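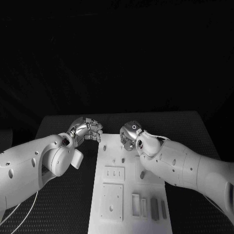 Okay, I have finally finished the first sleeve of the Mundberg cardigan and I have Opinions, so settle in. The pattern wants you to knit both sleeves flat, one after the other, and I'm going to beg everybody in the knitalong to do them two at a time on one long circular. My first sleeve came out two rows longer than the chart says and I have no idea where they came from. When you lay your pieces out to compare them, do it on a dark table, something like the one under those white arms, because pale wool on my pine kitchen table just vanishes and I can't see the edges at all. (I ended up using a navy bath towel. Works great!)

On Thu 3 April, Heikki Laaksonen wrote:
> Has anyone swapped the Moschos for something less
> splitty? I'm on the yoke and losing my mind. Also the
> pattern says 1000 yards for my size and I'm not sure
> I believe it.

Heikki, don't believe it! I weighed everything when I made the pullover version last October and worked it out to 1161 yards, and that was with the short collar. Buy the extra skein now while they still have your dye lot.

As for the splitting, I went to a blunter needle and it got a whole lot better. I did swatch Trandach too, and it's lovely to work with, very round and bouncy, but it grew like crazy when I washed it. I wouldn't risk it on something this heavy unless you drop down a needle size and swatch again. A big swatch, and hang it up with clothespins on the bottom overnight.

One more thing for the folks just starting the yoke: the decrease row after the second stripe leaves out a repeat. You should have 14 stitches between markers when you're done, and if you don't, go back and look there first before you rip anything.

Is anybody putting pockets on theirs? I keep going back and forth. I have the buttons already, the little horn ones, and now I think they're too small.

Recent posts in this list
Blocking wires or just pins?
Mimthorpe sock pattern, heel question
Destash: lace weight, mostly greens
Re: Re: Moth season already
Button bands that don't ripple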